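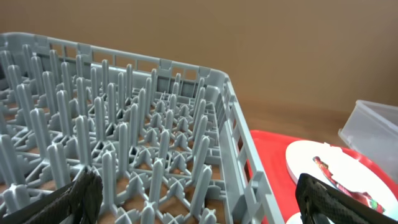 Dish area check, Lemel kitchen, Zasoldale site. February round, started 3 pm. Racks first. Gray peg rack on the wood table: went over the pegs and the lattice sides, both open enough to drain, no complaint on type. Red tray next to it has a white plate on it with a small red and white thing lying on the plate, maybe a wrapper. Needs to come off before anything gets racked. Same comment last round.

1. Racks off the floor - OK
2. Rack pegs, cracked or bent - OK. Checked by hand, all 3 racks
3. Plates scraped before racking - NO, see above
4. Trays wiped between loads - OK mostly. One sticky at the corner
5. Rinse temp log filled in - NO. Blank after line 21
6. Detergent stored low, lid on - OK. Durrani tub, new one
7. Floor mat flat, no curl - OK. Sink side is getting worn, watch it
8. Cups, surface marks - RECHECK
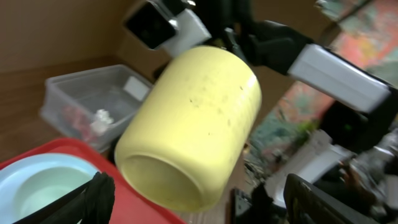
Item 8: yellow cup, dark specks and smudges on outer wall. Blue bowl on red tray.

Could be stain, could be soil, can't tell by looking. Soak 30 min and scrub, if marks stay pull the cup. Dont put it back on the shelf in the meantime.

9. Cup shelf liner clean - OK
10. Hand towels stocked - LOW, Lomard order 390 not in yet
11. Drain cover seated - OK, but one screw lose

Follow up on 3, 5, 8 and 11 next round. Copy goes on the clipboard by the door.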